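The squeak on the way to the bathroom

Our upstairs hall has a board that squeaks, and I have spent most of January trying to make it stop.

It isn't a loud squeak during the day. At two in the afternoon you could walk over it in boots and hear nothing. At 3 a.m. it sounds like someone opening a crypt. The board sits exactly where a person who has had one glass of water too many has to put a foot, and the hall is too narrow to go around it. I have tried going along the wall like a burglar. The wall side has its own squeak, a higher one, which I had never noticed before I started paying attention. I recommend against paying attention.

The house came with the squeak. The previous owners left us a binder with the furnace manual, a warranty card for a dishwasher that was no longer in the kitchen, and a page of handwritten notes that covered the sump pump in loving detail and said not a word about the hall.

First I tried powder. The internet is very big on powder. You sprinkle talc over the gap, work it in with a brush, lay a towel down and walk back and forth until the boards have swallowed it. I did this for an entire evening. The squeak went away for two nights and came back with a slight lisp. The cat had white feet for a week and left prints down the stairs, across the landing and onto the one black coat I own.

Then I bought a kit. It was made by Szabo, it cost more than I told anyone it did, and it came with nine screws that are scored below the head so they snap off under the surface. You drive the screw through the board into the joist, rock it with the little tool and the top pops away, leaving a hole the size of a lentil. Very satisfying. The difficulty is that you have to hit a joist, and my joists were apparently laid out by someone who was in love. I found one with the first screw. The second, third and fourth went into empty air, and I now have three lentil holes filled with wax crayon in a shade called Autumn Oak. The floor is maple.

I also joined a flooring forum, which was a mistake of a different kind. Somebody posted that any wood floor can be made silent for under 500 dollars. Somebody else replied that he had spent 2000 and his got louder. The thread ran to 83 replies and by the end they were arguing about humidifiers. I own a humidifier now. It's a Kideo, it hums, and if I run it at night I can't hear the squeak, so in a sense the forum was right. 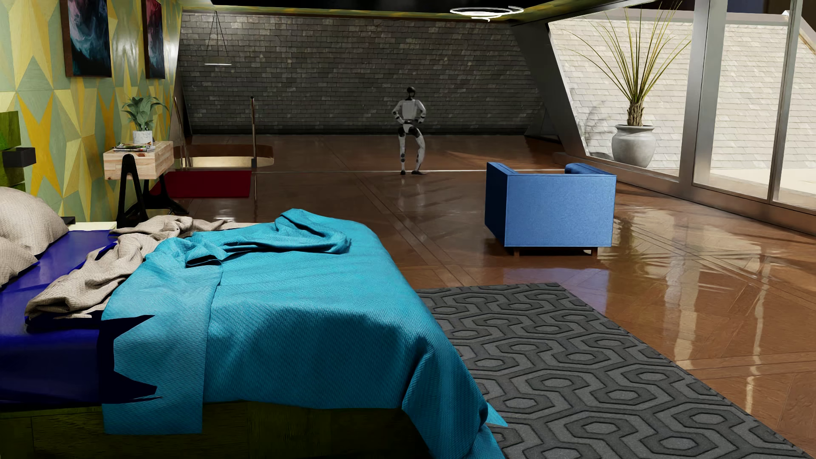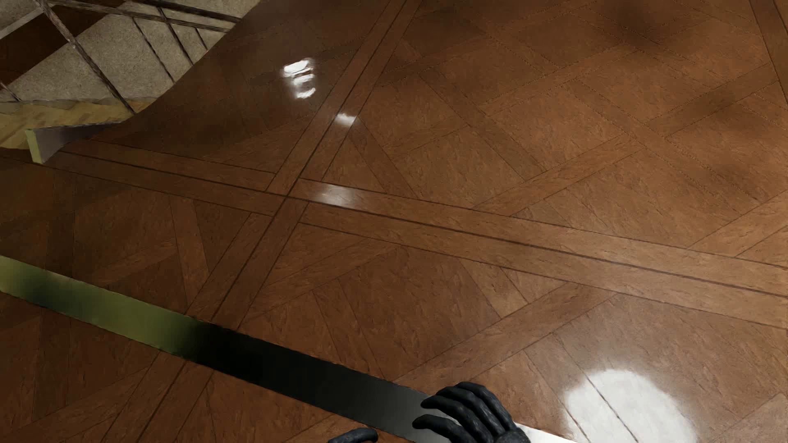

What I should have done was go down to the basement and look at the thing from underneath, except that the upstairs hall is over the dining room and there is a plaster ceiling in the way. Everyone's advice assumes you can get underneath. You tap in a shim with a bit of glue and you're done by lunch. A parquet floor with big square panels and diamonds in them, as shiny as that one, would at least give me something nice to look at while I lay on it with a stethoscope. My maple has a dull stripe down the middle where people have been walking to the bathroom for decades, and it ends at the squeak, as if several of them gave up there.

The quote from the flooring people at Sidau arrived this morning. They would lift four boards, put down new adhesive and screw everything back, and they "cannot guarantee the sound will not relocate." I've read that line several times. I like the idea of it packing up and moving to the guest room.

For now there's a rug over it. The rug slides.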